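August 1, 2019
Dye notebook, Birholm workroom

Madder day! Got going early with the last of the roots Glenys Gwynne dug for us in April, and the color is the best we've had out of that bed. Real brick red on the wool, with a bit of orange in it when you hold it to the window.

Vat 1
Weighed out 1,220 grams of chopped root, soaked overnight, rinsed twice. Kept the pot under a simmer the whole time (Myfanwy Watkins was right, it browns fast if you let it get away from you). Skeins in for 2 hours, then left to cool in the pot.

Vat 2, exhaust bath
Same liquor, no new root, 6 skeins of the Jarngate singles. Soft coral! I'd have been happy with this as a first bath. Yulan wants enough for a cardigan, so label these and keep them together.

Chalk test
Added a pinch of chalk to the small pot. Clearly redder than the one without. Swatches pinned inside the back cover, numbered to 26 now. Must redo 19, the mordant note is missing and I can't remember if it was alum alone.

Pale pinks
Third bath is still giving color and I love it. Next I want to get down to a very light pink, the shade you see on fleecy things, and try it on brushed cloth as well as yarn.
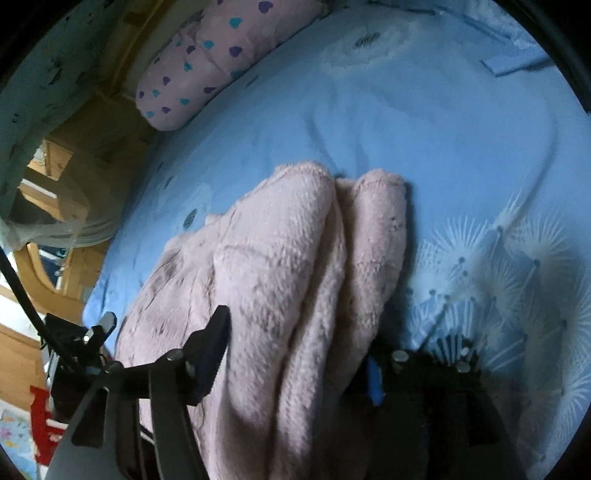
To do
Order more alum from Rowlands.
Ask Abdelilah for his weld notes.
Wash fastness on vats 1 and 2, same soap for both.
Clean the big strainer, it's full of root.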